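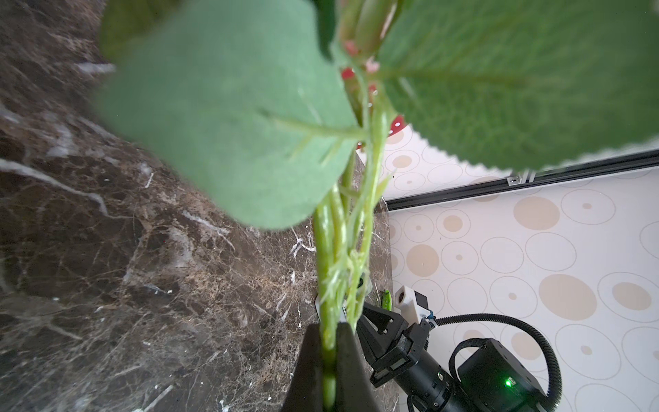

Attachment 1: artificial stem, pink and green bud, marble tabletop

Ticket: Farnura stem, leaves separating from stalk
Status: Closed
Opened by: Nahuel Cisternas, Tagle showroom
Handled by: Essam Fahmy, Futavport customer support

Nahuel Cisternas, 9:10 am
We bought 30 Farnura stems in May for the tables at Tagle. On 2 of them the leaves have started to slide down the stalk. I push them back up and by the next morning they have dropped again. One of the two is in the attachment. It's the kind with several pale green stalks twisted together and two big leaves, one sage and rounded, one darker with a toothed edge. The other 28 are fine. Can I glue these or do you want them back?

Essam Fahmy, 10:25 am
Thanks for the picture. Please don't glue yet. Two questions:
Did you bend the stems to fit the vase?
Is the small white plastic piece on the table, near the base of the stem, from the flower or from something else? On this model there is a white collar that sits under the leaves.

Nahuel Cisternas, 10:50 am
Yes, we bent both, because the vases are short. I don't know about the white piece. I'll check it against a good stem.

Nahuel Cisternas, 11:40 am
Checked. A good stem has a collar under the leaves and the piece on the table is the same shape. On the second bad stem the collar is still on but it has a split down one side.

Essam Fahmy, 1:15 pm
OK, that explains the sliding. Steps for the first stem:
Straighten the stalks and twist them together again, same direction as before.
Slide the leaves up past where the collar goes.
Open the collar with your thumbs and press it on under the leaves until it clicks.
Stand the stem upright for 30 minutes before you put it back in a vase.
If you need to bend it, bend below the collar. The split one can't be reused. I'm sending new collars from Hollatport, part 900, no charge.

Nahuel Cisternas, 3:05 pm
First stem done. Leaves are staying where I put them so far. Will wait for the part for the other one.

Nahuel Cisternas, 9:30 am
Collars arrived. Fitted one, kept the rest in the drawer with the vase wire. Both stems held overnight. You can close this.

Essam Fahmy, 9:45 am
Closed.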